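Brollum project, progress note for the Zadlow fund
Sun 1 December

Hi all,

Quick update on where your money went this fall. The short version is that the simulator side is in good shape and I'm finally getting numbers I trust!

You'll remember the plan: train the grasping policy entirely in simulation, on tables full of odd objects it hasn't met before, then see how much carries over to the real arm. I've now got 2,000 generated tabletops in the Uvelik set (I'd promised you fewer, so I'm pretty happy), and every one gets its own mix of shapes, sizes and placements.
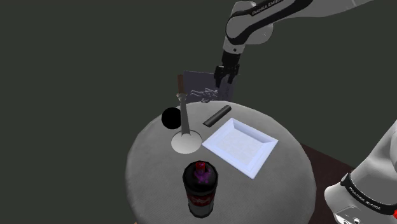
A simulated tabletop with the Franka arm, gripper open over the far side of the table.

Of those, I held back 230 for testing. The old policy cleared 46 of them without dropping or knocking anything over. The new one clears over twice that -- same arm, same gripper, same time limit. The big change was letting it look again after each failed try, which sounds obvious now but took me most of the fall to get working.

Thin upright things are still a pain. It goes for the top, tips them, and then chases them around the table. Round objects near the rim aren't great either.

Next up is the real arm at the Sithole lab. I have 2 weeks booked there and the cell is ready to go. I'd also like to move a little of the travel money over to computer time, if that's okay with you -- the budget sheet has the details.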